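4.2 Condition wording and repair disclosure in listings of second-hand ceramic figures 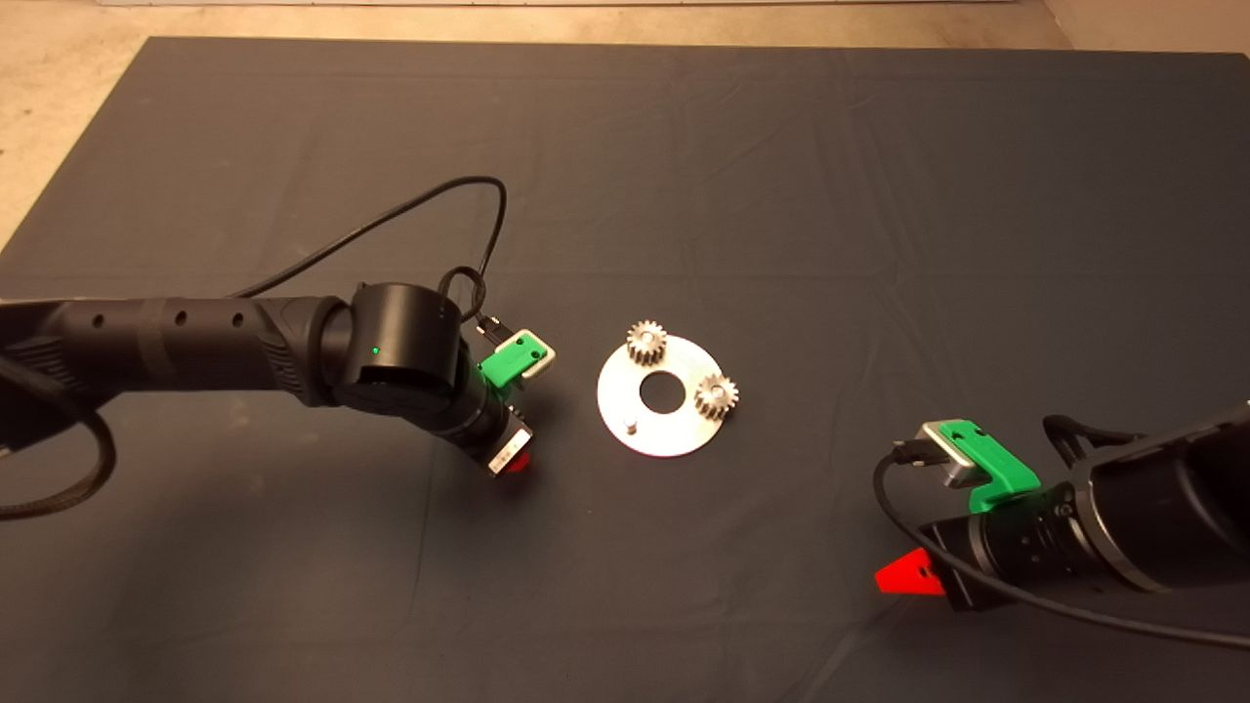 Figure 3. Two small spur gears resting on a flat, round metal plate with a large central hole; a short pin stands near the rim.

The second part of our material concerns the words which private sellers use for damage. From the Skestel collection we took all listings for ceramic animal figures that had at least one sentence about condition. After removal of duplicates, 2,363 listings were left. Listings from dealers with a shop were kept apart and are treated in Section 4.4.

Each listing was read by one of two coders, Tyra Dalen and Ingvild Fjeld, and a set of 200 was read by both. The coders marked whether a fault was named, whether its place on the figure was given, and whether a repair was mentioned. They did not judge the photographs, as many of these were no longer available when the coding was done in June. Where the coders did not agree, the listing was discussed and one code was chosen. Most of these cases concerned the word "crazing", which some sellers use for fine lines in the glaze and others for real cracks in the body.

Sellers name chips more willingly than repairs. A chip is often described with its size and its place, for example "tiny nick to base, left side". A repair is described in fewer words, and the person who made it is almost never named. The expression "old repair" is frequent in the material. We consider it unclear, for it says when the work was done, but it does not say how well, and the buyer cannot know if the glue is stable or if paint has been added over the join. We found the same expression in the Likthorpe auction lists, where it had a separate column until the form was changed.

A further difficulty is the general phrase placed at the end, such as "otherwise good for its age". In the coding scheme of Tveit this phrase is counted as a statement of condition. We did not follow this. In our reading the phrase limits what was said before it and gives no new information to the buyer. If it is counted, the share of listings with a condition statement becomes higher, and the comparison with the 3,295 listings in the earlier Jatik sample is then not a fair one.

It should also be noted that missing parts are handled differently from broken parts. A lost chain, rein or metal wheel on a cart is commonly called "as found", even when the figure was sold new with this part. Both coders at first placed such listings under "no fault named". After discussion they were moved to a category of their own, and this is the category used in Table 5.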